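Kitchen testers wanted, Pundska

We have all read the reviews. Five stars for a cutting board somebody unpacked that morning, "life-changing" for a plastic knife. Kiani doesn't believe much of it and is looking for 6 people who don't either.

The work is plain. You chop, stir, wash up and put away in our test kitchen, then write down what annoyed you. White plastic boards, red knives, cups to stand the utensils in – ordinary stuff, sold with big promises. Sessions last 3 hours.

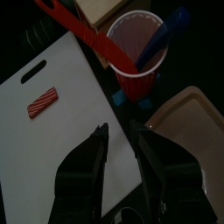

Do I need to be a good cook? Average is fine, and bad is welcome, as long as you can slice an onion and say what you think of the board.

If you write "great product!" and stop there, please don't apply. The same goes for anyone with a blog to promote. We pay 100 euros per session, whatever your verdict.

Write to Marlina Wattimena at Kiani, with a few lines on a kitchen tool that let you down. Sessions start in September.

Posted 2019-05-09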